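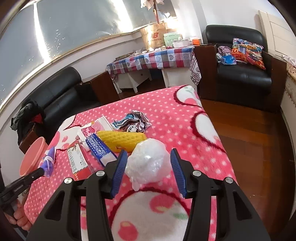

T. Cuervo

Diluvov pays people to tidy up with a gripper in hand so that a robot can learn the same moves later. I spoke by phone with a woman who has been recording for the company since November. She asked me to leave her name out.

"You squeeze, you pick the thing up, you put it where it goes," she said. "Then you do it again."

Her current list has 13 kinds of object on it. Plastic bags are the one she complains about. "A box has sides. A bag is a different shape every time you grab it. I go in slow and let the pads close on the middle."

Each clip has to show the whole move from reach to release. If she fumbles, she keeps recording and tries again, and the reviewers mark the spot. She sends in 400 clips in a good week. The project, called Midden, wants 2,000 for each object.

She tried remote control first, at another firm, Vavivix, and lasted 2 months. "There was a delay. You moved your wrist and the arm moved after. With this I can feel when something slips."

Has she seen a robot do any of it? "One video. It folded a towel, pretty badly. They said the next one will be bags."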